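Is it worth pulling parts out of an old Dell tower before recycling it?

Kelly Lightfoot
Member, 3 posts

I have an old Dell tower that has been sitting in my hallway since February. The recycling place near me (Gakcombe) says they take it whole and "recover all usable components." Maybe they do. I have my doubts, and I don't love handing over a hard drive with years of tax returns on it because a web page says it will be wiped.

So do I take the drive out and leave the rest? My brother-in-law says to pull the processor and memory too and sell them, which sounds like a lot of work for lunch money. I own one screwdriver.

Gadisa Tufa

Just drill it. Three holes through the drive and recycle the lot. The rest is worthless, I wouldn't even open it for the memory.

Mei-kuen Liu
277 helpful votes

I wouldn't start with a drill. You still have to take the drive out to drill it safely, and once it's out you can simply keep it in a drawer.

Shut down, unplug everything, hold the power button for a few seconds, then lay the tower on its side and take off the panel. On a lot of Dell desktops the 3.5-inch drive sits in a plastic carrier with colored tabs, often blue, and you squeeze or slide those to free it. Unplug the two cables first. Pull on the plugs and leave the wires alone. If it won't budge, look for a screw before you use force.

As for Gakcombe, "recover" can mean anything from reselling a part to shredding it for the metal. Ask them which. Ask whether you get a certificate with the drive's serial number on it, too. I asked Wovari the same thing when we cleared out our office and got a brochure back – no serial numbers anywhere in it.

The processor is the part I'd think twice about. It comes out easily enough: heat sink off, lever up, lift the chip straight out by its edges. The trouble is what you leave behind. 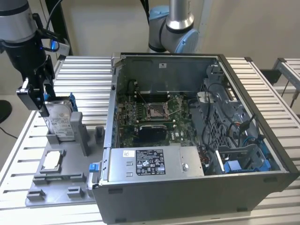 An open socket is the easiest thing on the whole board to ruin. The contacts are tiny, one brush from a sleeve can bend them, and then a board that somebody might have used is scrap. If you do take the chip, set it down with the metal side up in something that holds it still, and put a cover over the socket if you have one. Memory is much more forgiving. Push the clips back and it pops up.

Would I bother selling an old processor? Look up the model number under finished sales before you decide. Asking prices are fantasy. Mine was listed everywhere at a nice figure and sold for the cost of the padded envelope.

Gareth Parsons

Agree on keeping the drive. Not so sure about the certificate, anyone with a printer can make one. And wipe the drive yourself before you take it out, if the machine still boots. Does it?

Kelly Lightfoot

It boots, very slowly. I'll wipe it tonight and pull the drive after that. The processor can stay where it is.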